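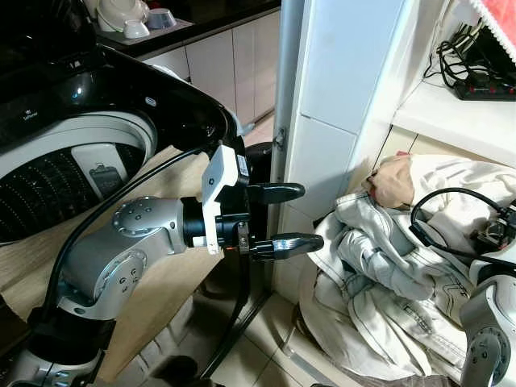 Figure 4.1 A top-loading washing machine with its lid raised, and a pile of white clothes.

Chapter 4
Sorting and Loading

Most laundry problems begin before the water is turned on. A red sock left in with white shirts, or a drum filled to the rim, will spoil a load that the best detergent can't save. This chapter covers the steps between the hamper and the start button.

You will learn to sort by color, fabric and soil, to read a care label, and to judge the size of a load. Section 4.3 compares top-loading and front-loading machines. In a top loader, the clothes go in from above and should be placed around the drum in single items. Sheets wrapped into a ball tend to pull the drum off balance during the spin.

The chapter follows one workplace, the laundry room at Nondari, a residence hall that washed 416 loads in September. Its records are used in the exercises at the end of Section 4.3.

Key terms: agitator, care label, colorfast, drum, load size, pretreat

Before you read
Look at the care labels on 3 pieces of your own clothing. Write down the washing instructions for each, and decide which pieces could go in the same load. Keep your notes for Section 4.1.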